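Liquids on the table during arm runs: what's your rule?

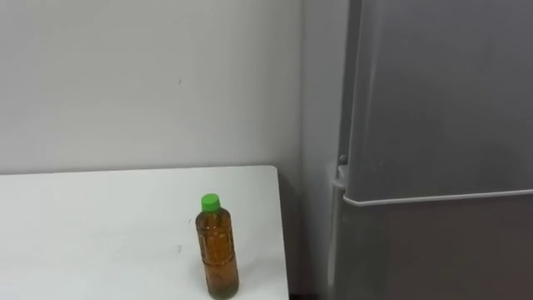
Bottle on the table, fridge on the right.

gitwood_paloma wrote:
Hi all, long post, sorry in advance! I've been asked to tidy up our bench rules for the home-tasks setup before the new year, and I keep getting stuck on drinks. Our draft says "no open liquids within reach of the arm", and that seemed fine to me until we started planning the bottle-to-fridge task. A capped bottle is closed, sure, but a gripper can squeeze a soft plastic bottle pretty hard, and we've got the fridge right beside the table with its own power. Do you folks treat a sealed bottle as a liquid, or as just another object?
Paloma Mercado

Gerrit VdB wrote:
Liquid, always. At Tresier we count anything that could end up on the floor. Cap checked by hand before each run, grip force limit written on the task sheet, and one person at the stop button who isn't also typing notes. I'd also want the bottle further in from the table edge than yours, but I'm a worrier by nature.

maltelura_bench wrote:
I'll disagree with Gerrit a bit (kindly, he's helped me plenty over the years). If you make the rule too heavy, people quietly skip it. We let capped bottles through with a quick cap check and a towel nearby, and we've done 397 runs that way with 3 leaks, all from caps put back on crooked. And please don't swap in empties for everything! A full bottle tips and slides quite differently, and your arm will learn the wrong feel for it.

Gerrit VdB wrote:
Three leaks is three more than I'd like beside a fridge, my friend. But fair point on the empties. What about plain water for the first runs, then? Tea or anything with sugar in it is miserable to get out of a finger joint. Ask me how I spent November.

ji_on_nights wrote:
We do coloured water, so the cameras still have something to see. Works a treat.

gitwood_paloma wrote:
Oh, this is so helpful, thank you! I'll write it as: capped bottles allowed, cap checked by hand, force limit on the sheet, towel within reach. Gerrit, what distance from the edge do you use?

Gerrit VdB wrote:
300 mm, marked with tape. Maltelura will tell you that's too much.

maltelura_bench wrote:
It is too much.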